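Clenimbridge Students Teach Robot Arms to Fold a Team Uniform

Student Robotics Program - July

The summer robotics class at Clenimbridge has entered the final stage of its main project for the year, in which students train a pair of robot arms to fold clothing. The project, named Folto by the class, began in the spring and will be shown to families and guests at the end of the month.

Students have 40 class hours to bring Folto from a first plan to a public demonstration. Each group is responsible for one part of the task, from picking up a garment to leaving it folded and ready to be put away. The test clothing is a red basketball jersey and matching shorts. Students chose a uniform after early practice with hand towels, which the class agreed had become too easy.

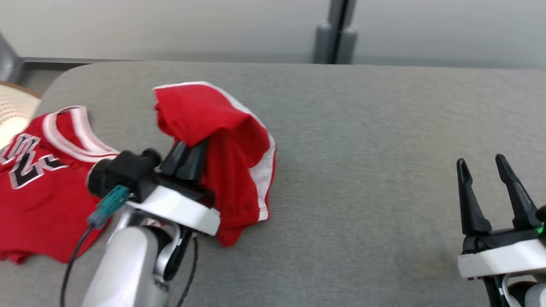
Two Arms, One Set of Instructions

The arms are operated as a pair. One gripper may hold the fabric while the other waits, and much of the class time this summer has gone into deciding when each arm should move. Students write these steps out on paper and read them aloud to one another before any code is changed. A group may not begin a new trial until its notes from the last one are complete.

Wrist cameras give the students a second way to study each trial. Groups review the pictures after class and mark the moments when the fingers came down too far from the cloth.

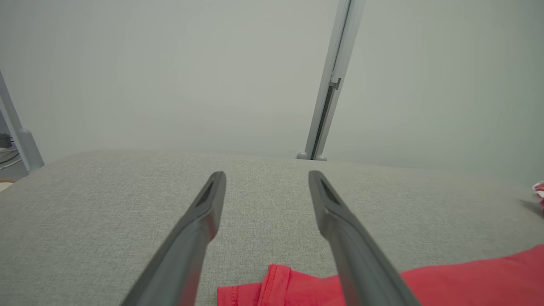

Man-lok Au
Program Coordinator, Student Robotics

The Sani group is in charge of the approach, meaning the path each gripper takes before it touches the garment. Its members found early on that a hem lying close to the cushion calls for a slower descent than a sleeve or a raised fold. The group has since rewritten its section of the program 5 times, and its latest version was accepted by the full class this month.

The Stenura group handles the fold itself. "We ask students to explain a failed trial before they try to fix it," said King-fai Kao, lead instructor for the class. "Some of our best discussions have come from a pair of shorts that ended up on the floor."

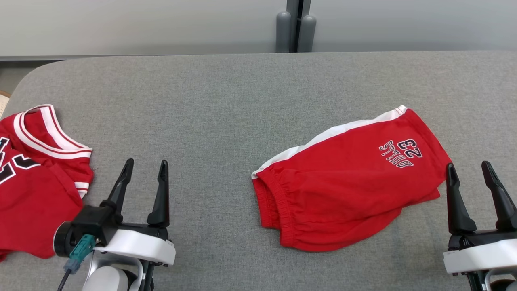

Grading for the project is based on written work as well as on the performance of the arms. Each student keeps a log, and each group submits a report on one problem it studied in depth. The Stenura report deals with starting positions. Shorts that lie at an angle, rumpled and with the waistband toward the lower left, must be straightened before a fold can begin, and the group compares two methods for doing so. Reports are worth 100 points and are due before the demonstration.

The class has 27 students this summer. The demonstration will begin at 6:30 p.m. in the main hall - doors open at 6:00 p.m. - and is free to attend. Students from each group will be present to answer questions. Applications for the fall class will be available at the door and from the program office.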